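Reading ruler (software)

A reading ruler, also called a line guide or line focus tool, is a feature of reading software that sets off one line of text, or a small group of lines, from the rest of the page. It is the on-screen counterpart of the card or tinted plastic strip that readers have long laid across printed pages. Reading rulers are supplied as browser extensions, as settings inside e-book readers, and as overlays that run above every other window on a computer. They are used by people with dyslexia, low vision or attention difficulties, and by proofreaders.

Types

Three designs are common. An underline ruler draws a single horizontal rule beneath the current line. A band ruler places a tinted, partly transparent strip over the line. A mask, sometimes called a letterbox, darkens everything above and below an open slot. Masks hide the most surrounding text and are the most likely to interfere with menus and buttons, so most programs let pointer clicks pass through the dark area to the page underneath.

Band height is usually set in pixels or in lines. A height set in pixels stays fixed when the page is zoomed, and the band may then cut across the tops of letters. A height set in lines is recalculated from the line spacing of the text under the pointer.

Movement

In the simplest programs the ruler follows the mouse pointer at all times. This needs no knowledge of the page layout and works over images of text, but small hand movements make the band tremble. Later programs added snapping, in which the ruler jumps from one line of type to the next and ignores pointer movement smaller than half a line. Keyboard control is normally assigned to the up and down arrow keys or to a pair of bracket keys. When a page already uses the arrow keys for scrolling, the ruler may hold still while the text moves behind it.

Some programs tie the ruler to text-to-speech, so that the band moves forward as each line is read aloud. Timing is taken from word boundary events sent by the speech engine. Engines that do not send these events leave the ruler to estimate its position from the speaking rate, and the band drifts over long paragraphs.
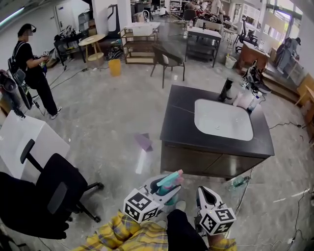
History

Ondberg, a screen overlay for desktop computers, offered an underline ruler and a choice of 16 band colors. It stored one color for each user account and could not be set differently for separate programs. Brenon followed as a browser extension and was limited to web pages, but it could read the page structure and was the first of the group to snap to lines. Its author, Alcides Castaño, had earlier written a magnifier under the name Espinoza, and parts of the pointer-tracking code were carried over from it.

Version 2 of Brenon was released on 9/11/18. It replaced the fixed band with one measured in lines and added a mask mode. A correction issued the following July dealt with pages laid out in columns, where the band had stretched across the full window and marked unrelated lines in each column. From that correction on, the band was clipped to the width of the text block under the pointer.

Londby, an e-book reader, includes a ruler as part of its display settings. As the program lays out its own pages, it has the exact position of every line and does not rely on the pointer. A tap on the lower half of the screen moves the ruler down, and a tap on the upper half moves it back.

Technical limits

Browser extensions draw the ruler as an extra element at the top of the page's stacking order. Video players in full-screen mode and documents shown by a built-in PDF viewer are often outside the reach of an extension, and the ruler disappears over them. Desktop overlays do not have this limit but must be told which display is in use, and older ones misplace the band when two monitors have different scaling.

Zoom is a further source of error. At 300 percent many pages switch to a narrow layout, and line positions stored before the change are no longer valid. At 400 percent a mask of three lines can fill most of a laptop screen and leave little to hide. Programs that watch for layout changes clear their stored positions and measure again after a short delay — about a quarter of a second in Brenon.

Vertical scripts need a ruler turned through a right angle. Brenon has a manual setting for this, while Londby takes the direction from the book file. Mathematical notation and ruby text, in which small characters sit above the main line, are handled poorly by snapping, and users of such material generally turn it off.

See also

Line spacing
Screen magnifier
Text-to-speech
Tinted overlay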